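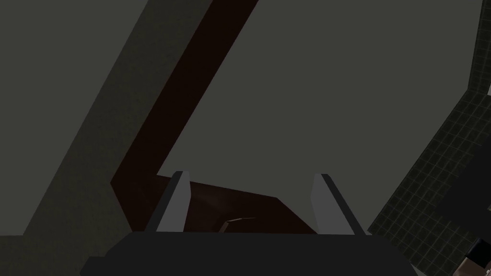
Gripper view from the Fosport planner: fingers open over the brown surface, tiled wall to the right.

Tips for trying out a kitchen arm before you buy

Horkar sells its worktop arm for £1799, and the Fosport planner comes with it. You can also rent the planner by itself for £49 a month, and I would do that first. It lets you build a plain model of your kitchen and run the gripper through jobs in it. I have used it on two kitchens now, and these are my notes.

Measure the worktop depth at both ends. Old walls are seldom straight, and the planner will take two figures if you open the second tab.

Put in the narrow places first. Corners, the strip beside the hob and the space next to a tall unit cause most of the failed runs. The middle of the worktop can wait.

Leave the colours alone. Flat grey panels and a brown top are enough to plan with. I spent an evening matching my cupboard doors and it made no difference to the results.

Do add the tiles if you have them. A grid on the wall makes it easier to judge how far off the gripper is when you are looking from behind it.

Use the gripper view for the last part of any move. The body of the gripper hides whatever is low down and close to it, so a thin thing lying flat, such as a spoon handle, can be half covered. Switch to the side view before you close the fingers.

Start with the fingers wide open. You lose a second or so, but you will knock fewer things over.

Save each job under its own name. The planner overwrites "Job 1" without asking.

What it does badly: cloths, cling film and anything floppy. It treats a tea towel as a board. Drawers work if they have a proper handle – push-to-open ones do not.

The free layouts from Astum load without trouble, though the sink is always in the wrong place for a British kitchen. The Greenberg ones cost £3 each and are better. You can move the sink in either.

Worth paying for? For a month, yes. If your main jobs fail in the planner after you have tried a few finger widths, I would not expect the arm to do them on a real worktop. Rental stops when you cancel, but download your layouts first, as they go with it.

Updated 2026-08-07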